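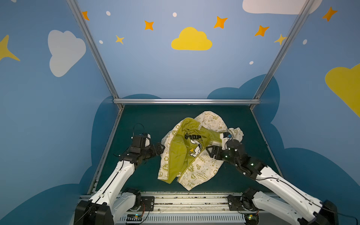
Teaching a Two-Arm Cell to Handle a Garment: Recording by Remote Control

Applies to: Kosov leader-follower kits, Areslow recorder 2 and later

This page covers one session of demonstrations on a soft item with two follower arms, driven by hand from a matching pair of leader arms. It assumes the arms are already calibrated and that the recorder sees every camera. If joint offsets have not been set, do that first. A bad offset on one wrist joint will not stop a recording, but every episode made with it has to be thrown out.

Before you start

Choose one garment and stay with it for the whole set. A printed fabric with a lining in a different color gives the cameras more to work with than a plain one, particularly when the task depends on telling inside from outside.

Write the task as one sentence and put it in the task field exactly as you will use it later. "Spread the jacket flat, lining down, sleeves out to the sides" is usable. "Tidy the jacket" leaves too much to the operator's mood.

Set the recorder as follows:

Rate: 30 frames per second
Episode limit: 2,000 frames
Reset time: 20 seconds
Gripper current limit: 300 mA

The current limit matters more with cloth than with rigid parts. Set it too high and the fingers stall against each other through the fabric, the motors heat up, and the position reading drifts over the session.

Step 1. Park and sync

Bring both leaders to the park pose before enabling the followers. Enable the left side, wait for the sync tone, then enable the right. If a follower moves more than a few degrees on enable, disable it and check the leader's base joint.

Step 2. Approach and pinch

Come in low with the fingers open. Push a small ridge of cloth up with one finger and close on the ridge. Cloth lying flat gives the fingers nothing to hold, and pressing straight down only loads the table. 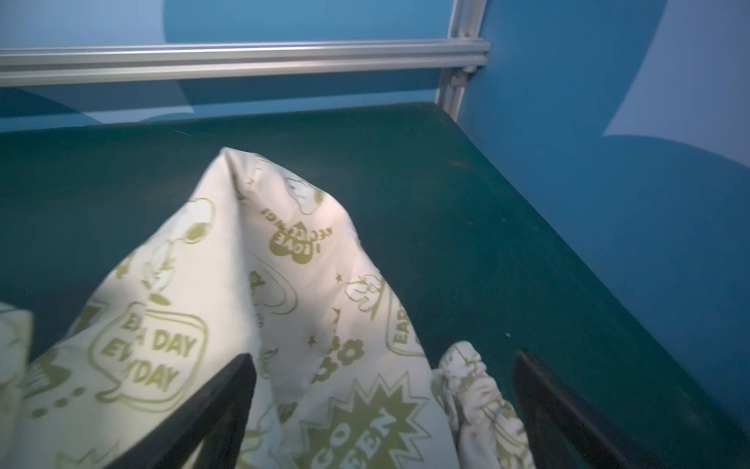 How hard should I squeeze the leader trigger?
Squeeze until the follower fingers stop moving, then hold there. Extra force at the trigger does nothing once the current limit is reached, and it tires your hand.

Pause for half a second after each pinch. The pause shows up in the data as a clear boundary between grasp and lift, and it gives you time to check the wrist view before you commit.

Step 3. Lift and spread

Lift only as far as you need to free the fold. Keep one arm holding while the other travels. When both arms pull at once, pull slowly and stop as soon as the cloth goes taut — the followers will keep trying to reach the commanded position and the garment will slide out of the weaker grip.

Zippers and thick seams need separate treatment. Grip beside the tape, on the fabric. Gripping the tape itself holds well but tends to drag the whole edge along with it, and the motion is hard to repeat.
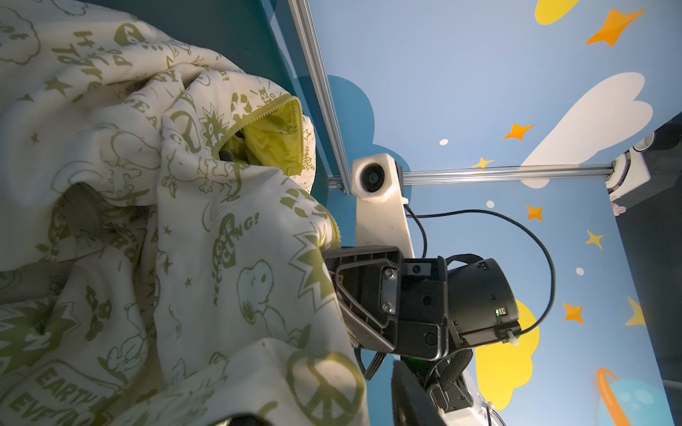
Kowalchuk wrote in to disagree with the advice on zippers: on heavier coats the fabric beside the tape slips every time, and a grip on the tape with the wrist rolled a quarter turn gave far fewer drops. That is a fair point for heavy outerwear. Pick one method before recording and use it in every episode of the set.

Step 4. Release and retreat

Open the fingers fully before moving away. Retreat along the line you came in on, then return to park. End the episode only after both arms are still. Episodes that end in mid-motion teach the policy to stop in mid-motion.

Step 5. Reset

Pick up the garment and drop it in a new position. Do not arrange it. Turn it over now and then so that the lining shows in part of the set.

Checking the wrist views

Play back one episode in ten at full speed, wrist cameras only. Fixed focus is normal on these cameras, and fabric held close to the lens will go soft. A few seconds of blur during a lift is acceptable if the overhead view stays clear. Blur through a whole episode means the approach was too steep.

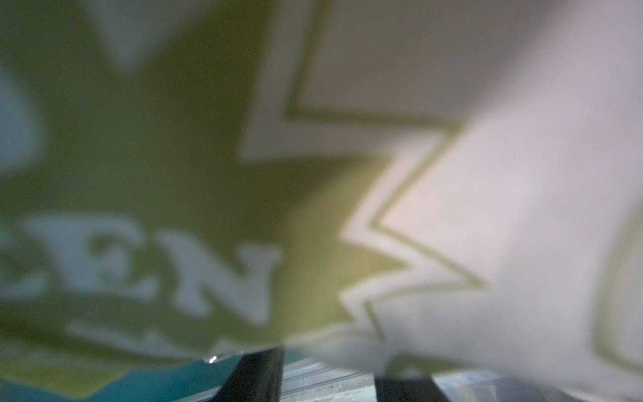

Wrist view with fabric close to the lens.

Keep or discard

Discard an episode if the garment left the table, if you touched it by hand while recording, or if either arm faulted. Keep one where a grasp missed and you recovered. Our last set came to 336 kept episodes, enough for a first training run on this task. The Virness trainer reads the recorder folder directly — point it at the top level, with the task file still inside.

Error 814 during export means that one camera has fewer frames than the joint log. Re-index that episode and export again.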